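Wood grain

Wood grain is the direction, size and arrangement of the fibers in a piece of wood, together with the pattern they form on a cut surface. The word is also used loosely for color and texture, which are treated as separate properties in grading.

Types

Straight grain runs parallel to the long axis of the board. Spiral grain follows a twist in the trunk, and interlocked grain reverses direction between successive growth layers. Boards with strongly interlocked grain are harder to plane and tend to tear out on one face or the other.

Appearance on flat surfaces

The figure seen on a tabletop depends mainly on the angle of the saw cut. Flat-sawn boards show arches and wide bands -- quarter-sawn boards show narrow, nearly parallel lines. Brown, streaky surfaces are common in both furniture and its printed or digital imitations.
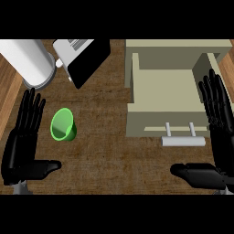

Grading

Slope of grain is the deviation of the fibers from the edge of the board, given as a ratio. A slope of 1 in 20 has little effect on bending strength; steeper slopes reduce it. The Skirley scale, drawn up by Rocío Urrego for the Dretdale sawmills, divides boards into nine classes by slope and knot size.

See also

Figure (wood)
Growth ring
Quarter sawing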